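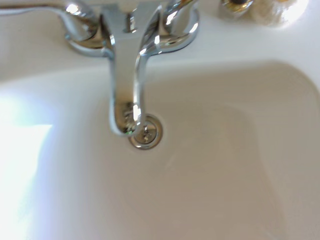

Nermina Grgić
Technical correspondent, robotics and automation

24 Sep 2021

Forkstead has begun recording wiping and rinsing tasks for Skollurell, its set of human-led examples for training household manipulators. The first block covers bathroom sinks and moulded plastic parts, and is due to run to 200 episodes.

Each episode is led by an operator and recorded from the wrist camera together with joint positions and gripper width. An episode lasts up to 34 seconds. Longer attempts are split at the point where the tool leaves the surface.

Bathroom fittings were picked for their optics. White porcelain under strong light saturates large parts of the view, and chrome returns highlights that move with the camera. "The depth estimate is poor on both," said Valter Rustad, who runs the recording sessions. "We keep the glare in. A policy trained on diffuse light fails at the first window."

Exposure is fixed at the start of an episode and is not corrected afterwards. Operators may change the approach angle – up to 12 starting poses are allowed per fixture – but not the lamps.

Cloth is the second difficulty. It has no fixed shape, and on a pale surface its outline can be lost altogether. Labels therefore mark only the contact area and the leading fold, with the remainder left unlabelled. 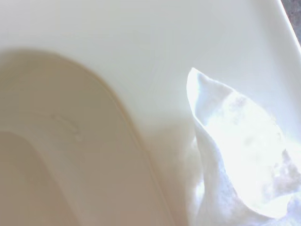 Labelling and release

Annotation is handled by Costel Surdu and Vasilică Nedelcu using Sidum, an in-house tool that steps through the wrist video alongside the force trace. Failed wipes are kept and tagged with one of 13 fault codes, among them lost contact, snagged cloth and early release.

A trial block recorded in May was withdrawn after a clock offset was found between the camera and the arm controller. It will be recorded again with the current rig.

Forkstead has not set a release date. Requests for sample episodes go through the Sandu office.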